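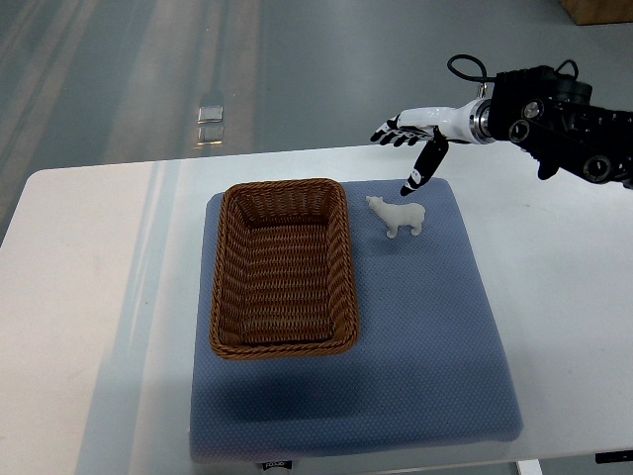 11월, 오후 늦게 씀

오늘은 Hemmin 블록 CDC 리포트를 다시 들여다보느라 하루가 다 갔다. 어젯밤 회귀에서 위반이 300개 찍혔길래 아침에 커피도 못 마시고 자리에 앉았는데, 펼쳐 보니 그중 268개가 같은 리셋 동기화기 하나에서 갈라져 나온 것들이었다. 제약 파일에서 비동기 리셋 이름이 예전 것으로 남아 있었고, 툴은 당연히 모르는 신호로 보고 줄줄이 경고를 뱉은 거다. 이름 한 줄 고치고 다시 돌리니 그 무더기가 싹 사라져서 속이 다 시원했다!

남은 것들은 좀 더 정성을 들여야 한다. Boonmee Kamolrat 님이 점심 먹고 와서 옆에 앉아 같이 봐 주셨는데(늘 고맙습니다, 귤도 잘 먹었어요), Jilten 쪽에서 넘어오는 상태 버스가 비트별로 따로 동기화된 뒤 다시 합쳐지는 부분을 바로 짚어 내셨다. 나는 그레이 코드니까 괜찮겠지 하고 넘기려던 참이었다. RTL을 따라가 보니 인코딩이 동기화기 앞단의 조합 로직에서 이루어지고 레지스터를 한 번 거치지 않는다. 글리치가 그대로 넘어갈 수 있는 구조라 웨이버로 덮을 일이 아니다. 플롭 한 단 넣는 쪽으로 수정안을 올려 두었고, 지연이 한 클럭 늘어나는 건 Lirley 담당자분들께 메모로 남겼다.

웨이버 파일도 이참에 조금 정리했다. 예전 프로젝트인 Prundano에서 통째로 가져온 항목이 10개 있었는데 이유 칸이 전부 "검토함"이다. 누가 언제 무엇을 보고 검토했는지 알 길이 없어서 일단 다 풀어 놓고 다시 보기로 했다. 다음에 웨이버 쓰실 분들은 부디 한 문장이라도 좋으니 근거를 적어 주세요. 와일드카드로 계층 전체를 덮는 것도 되도록 참아 주시고요.

실행 시간은 블록 단독으로 90분. 생각보다 길다. 메모리 모델을 블랙박스로 빼면 줄어들 것 같은데, 그러면 경계 포트의 클럭 도메인을 손으로 적어 줘야 해서 오늘은 손대지 않았다.

내일 할 일
- 플롭 추가한 버전으로 린트와 CDC 다시 돌리기
- 풀어 놓은 웨이버 하나씩 확인하고 Boonmee 님께 목록 드리기
- 제약 파일의 리셋 이름을 RTL과 대조하는 스크립트 짜기 (미루지 말 것)

이 사이트는 더 나은 이용 환경을 위해 쿠키를 사용합니다. 계속 이용하시면 쿠키 사용에 동의하신 것으로 간주됩니다. 동의 | 설정 변경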